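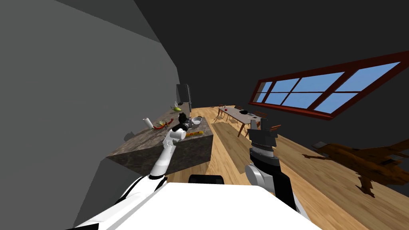
Food waste at home is harder to measure than our proposal made it sound, and this second report to the Bustberg Fund will spend more time on that than the first one did. We signed up 81 households in Salinas and Bukunitz. Of those, 65 sent in a diary we could read. The diary asks people to write down what they threw out, what it was, and where it had been kept. That last part is where most of the useful material has come from. A kitchen can have a tall refrigerator standing right behind the island and still have the red chili peppers and the leafy vegetables sitting out on the marble, and the diaries are full of the same habit. Greens get left on the counter because someone means to use them that night. Whether our project has changed that habit is a question I can't yet answer with a yes.

Household Food Waste Project, progress report 2
Saturday, November 29, 2025

What we said we would do

The grant covers four pieces of work: the diary, the storage guide, the Grorkine reminder service, and a follow-up visit to each household that wants one. The diary is done for this round. The guide has been printed and handed out. Grorkine is running, with problems described below. The visits are behind schedule and I would not promise that they will all happen by March.

The diary

Our first report said that waste fell during the diary period. I wrote that sentence and I would take it back if I could. What fell was the amount people wrote down. Entries are long in the opening days and short by the end, and in a good many diaries the last page says only "nothing much." It may be that these homes stopped wasting food. It seems more likely that they got tired of writing about it.

We had planned to check the diaries against trash weights. The hauler in Salinas agreed to this and then changed its routes, so the weights we received cover streets where we have hardly any homes. Bukunitz never had weights by street in the first place. I have left both sets of figures out of this report. Putting them in a chart would make them look better than they are.

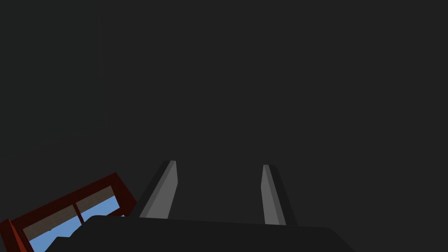
Horacio Ojeda read a draft of this section and thought it was too hard on the diaries. He pointed out that even a tired diary tells us which foods get tossed first, and that the order hardly changes from one home to the next: salad greens, bread, cooked rice, then fruit. He also said that if we wait for perfect numbers we will never hand out a second guide, and that the families asking for one don't care about the trash weights.

I agree with him on the order of foods. I don't agree that it lets us claim a drop, and the two things got mixed together in our summer newsletter. That newsletter has been corrected on the website.

The storage guide

The guide is a single folded sheet. One side covers the refrigerator and the other covers everything else. People like it, or say they do. On the short form we sent out with it, most of the remarks were kind and not very useful ("very colorful," "my kids put it on the door"). The better remarks were complaints. Several people told us the part on dates was confusing, and having read it again I think they are right. We explained "best by," "sell by" and "use by" in one long paragraph that nobody in a hurry is going to finish. It will be rewritten as short entries.

The other complaint was that the guide talks almost entirely about fresh food. Our readers also have crackers, cereal, snack cakes and half-used bags of flour, and they wanted to know what to do with those.

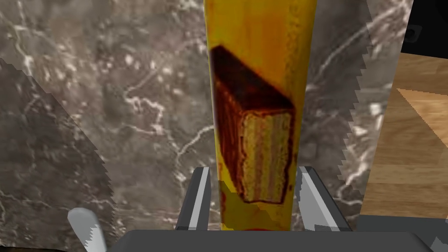
Packaged sweets and dry goods were left out on purpose when we planned the guide, on the theory that they keep for a long time and so don't get thrown away. The diaries don't back that up very well. Stale crackers turn up often. So do snacks bought in a big box for school lunches and then dropped when the child changed his mind. I would like to add a panel on this, though I don't expect it to save much food by weight. A lettuce weighs more than a sleeve of crackers, and people already feel bad about the lettuce.

Grorkine

Grorkine sends a text message to remind people to use up what they bought. The company's own material says users waste less. We have found nothing that proves it or disproves it. People who answer the messages tend to be the same people who filled in every page of the diary, and they were probably careful with food before we met them.

There is also a timing problem. Messages go out in the late afternoon, when parents are driving or picking up children, and by the time dinner starts the reminder is buried under other texts. We asked for a morning option in the spring. It was added for Salinas only. Bukunitz is still waiting, and I have asked for a firm date twice.

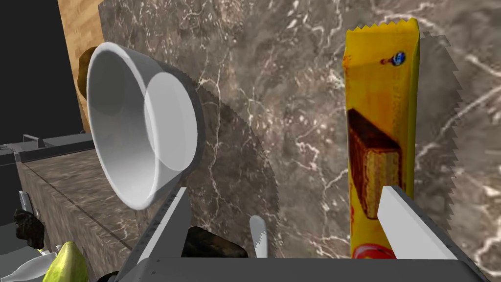

The fee for the service is our largest single cost after wages. If the morning messages don't do any better, I would rather end the contract and put the money into visits, where a person can at least open the vegetable drawer and have a talk about it. We have made very few visits so far, but the notes from them are more detailed than anything the texts have given us.

Money

Spending is under budget, mainly due to the late visits. Please don't read this as a saving. The cost will come in the next period. Printing went over by a small amount when the first batch of guides arrived with the fold in the wrong place and we chose to reprint.

What we are asking for

We would like the Fund's approval for 2 changes. The first is to move the end of the visit period to the end of March. The second is to replace the target in the original agreement, which is a percentage cut in waste, with something we can measure honestly. Our suggestion is a short count of the refrigerator's contents at the visit and again some weeks later, done by the same visitor. It will cover fewer homes and the result will look less grand on paper.

The rewritten dates section of the guide is attached for comment. The wording on eggs is still being checked.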